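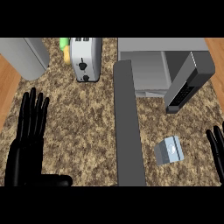 Frequently asked questions about granite and stone worktops

We get a good many emails and phone calls at Broldale, and quite a lot of them ask the same handful of things, so we have put the answers together on one page. Have a browse, and if your question isn't covered then please do get in touch. We like talking about stone, possibly more than is good for us.

Do I really need to seal a granite worktop?

Most of the time, yes, though it depends on the stone. Paler granites tend to drink things in more readily than the very dark ones, and some of the dense blacks hardly need sealing at all. The easiest way to find out is to put a spoonful of water on the surface, somewhere near the sink where it gets the most use, and leave it alone while you make a cup of tea. If the water is still sitting up in a bead when you come back, your seal is fine. If there is a dark patch underneath, the stone has taken some in and it would like another coat.

Every worktop we fit is sealed before we leave, and we suggest doing the water test every January, simply so that it's easy to remember. Plenty of our customers find they go for years without needing to do anything about it.

How do I seal it myself?

It's a nice quiet job and you don't need any special skill. Clear everything off, wash the surface and let it dry overnight. Wipe the sealer on with a soft cloth, working in small areas, leave it for as long as the bottle says, and then buff off whatever hasn't soaked in. Please don't skip the buffing! Sealer that dries on top of the stone leaves a cloudy, slightly sticky film, and we get more calls about that than about anything else on this page. If it has already happened to you, a little fresh sealer rubbed over the film will usually soften it enough to wipe away.

What should I clean it with day to day?

Warm water, a drop of washing-up liquid and a soft cloth, then a dry tea towel to finish. We know it sounds rather dull when the supermarket has a whole shelf of sprays, but it does the job beautifully. Keep lemon juice, vinegar and limescale remover away from the stone as far as you can, and avoid anything gritty. Bleach now and again won't ruin the granite itself but it will wear your seal down sooner than you'd like.

Why does my worktop look smeary even though I've just cleaned it?

Nearly always it's too much washing-up liquid. Go over it once with plain warm water and dry it well. If you live in a hard water area you may also see a chalky bloom around the taps, which comes off with patience and a damp cloth (and a plastic scraper held nice and flat, if it has been there a while).

Can I put hot pans straight down on it?

Granite copes with heat far better than laminate or timber, and plenty of people do put pans straight down on it for years without any trouble. We would still ask you to use a trivet. A sudden change of temperature in one small spot can occasionally start a crack, particularly near a join or a hob cut-out where the stone is narrower, and the resin in the joins doesn't enjoy heat either. Quartz, which is a different thing altogether (see further down), really must have a trivet every time.

I've spilled oil and it has left a dark mark. Is it ruined?

Almost certainly not, so please don't panic. Mix bicarbonate of soda with a little water until it's like thick yoghurt, spread it over the mark, cover it with cling film and leave it for a day. Take the film off, let the paste dry right out, and brush it away. You may need to do it two or three times for an old stain. It looks like nothing is happening for the first go, and then the mark starts to fade. Once it has gone, seal that patch again.

What is the difference between Udier and Skarner?

These are the two granites we keep in the yard all year round. Udier is a warm stone with plenty of speckle, very forgiving of crumbs and fingerprints, and it sits happily with wooden floors and cupboards. Skarner is cooler and greyer with a finer grain, and it tends to suit plainer kitchens. They cost the same and wear the same, so do just choose the one you like. We're asked every week which is more popular and the answer changes constantly.

Sauerland is our quartz range. It's made from crushed stone and resin, never needs sealing, and the pattern is much more even from one end to the other. Some people love that and others miss the oddities of natural stone.

Will my worktop match the sample?

It will be close, but it won't be identical. Granite comes out of the ground and every slab has its own ideas. A sample the size of a coaster can't show you the larger swirls or the occasional dark patch, and we'd much rather you saw those before fitting than after. You're welcome to come to the yard and choose your own slab, and we will chalk your name on it while you stand there.

How deep are your worktops?

Our standard depth is 600 mm from the wall to the front edge, which fits ordinary base units with a small overhang. We can cut deeper for islands and breakfast bars. If yours is an older house and the walls wander a bit, don't worry, as we make a template of the real room before anything is cut.

How long does it all take?

Allow 2 weeks from templating to fitting. The fitting itself is normally done within the day. Your units need to be in, level and fixed before we come to template, and the sink and hob should be in the house so we can measure the real thing. The plumber can come back the morning after fitting, once the silicone has had the night to set.

Can a chip be repaired?

Small chips along the edge, yes, and usually very neatly. We fill them with coloured resin and polish it back, and on a speckled stone you will have a job to find the place again. If you still have the piece that came off, pop it in an envelope and keep it safe for us.

Do you take the old worktop away?

We do, if you ask when you book. Please have it cleared and the water turned off before we arrive.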